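Evix kitchen demonstration unit: product page and visitor information

Overview
Evix is a gripper and arm package for work in ordinary kitchens. It is supplied by Castenico and is sold to research groups, equipment test houses and training centres. The unit can be seen working at our open day in April, held in the demonstration kitchen at Plomow.

What is supplied
Arm with mounting base
Black two-finger gripper, fitted and tested
Small camera at the wrist
Controller with Moon software installed
Mains lead, emergency stop and cable ties
Printed set-up guide

The worktop, cupboards and kitchen goods used at Plomow are not part of the package. Customers normally test with their own.

Specification
Reach: 1000 mm
Gripper opening: 27 mm to fully open, set in software
Controller cable: 300 cm
Supply: standard 13 amp socket
Software: Moon, licence included for the first year

The arm must be fixed to a surface that does not move when pushed. A free-standing table is not suitable unless it has been bolted down. If you are not sure about your own bench, send us the make and the thickness of the top before ordering.

About the demonstration
Each demonstration is run by one of our operators and takes place at a fitted counter with everyday items left on it. The job is handling drawers and reaching between objects. We do not clear the counter first. Buyers told us that a bare bench said very little about how the unit would behave in a real room, so we stopped showing it that way.

Drawer handles are worth watching closely. A round post handle gives the fingers less to hold than a wide bar, and the approach angle matters more. The operator can repeat a pull at a slower speed on request, and you may ask for the wrist camera view to be put on the screen while it is done.

You are welcome to bring one item of your own to try. It should be dry, unbreakable and no bigger than a cereal box. Please hand it to the operator and do not put it on the counter yourself while the arm is powered.

Sessions start at 10 am and 2 pm. There is space for 13 people at each, standing behind the floor line. The morning session fills up first.

The gripper at work in the demonstration kitchen:

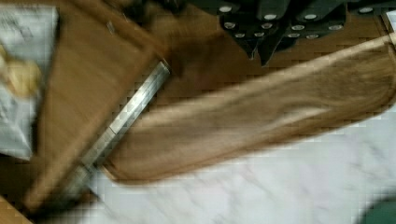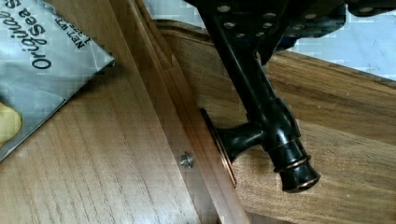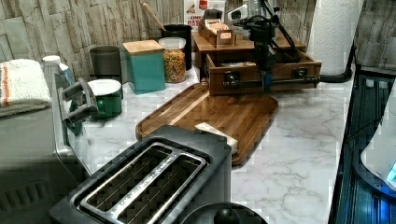
Booking and access
Places are free but must be booked through the Castenico sales desk. Give the name of your organisation and say whether you want the general session or a short technical talk afterwards. The talk covers Moon scripts, speed limits and how to log a run. It lasts almost 27 minutes and there is time for questions.

Flat shoes are required in the kitchen. Long scarves and lanyards must be taken off before you enter. The entrance is step-free, and a stool can be provided behind the line if you ask when booking.

Ordering
Units can be ordered on the day or later through the sales desk. Quotations include delivery and one set-up visit. Spare finger pairs, longer cables and extra Moon licences are listed separately. Visitors who want a trial period before buying should mention it when they book, so that the paperwork is ready.

Returns are accepted on unused spares in their original packing. The arm and controller are tested as a pair and have to be returned together.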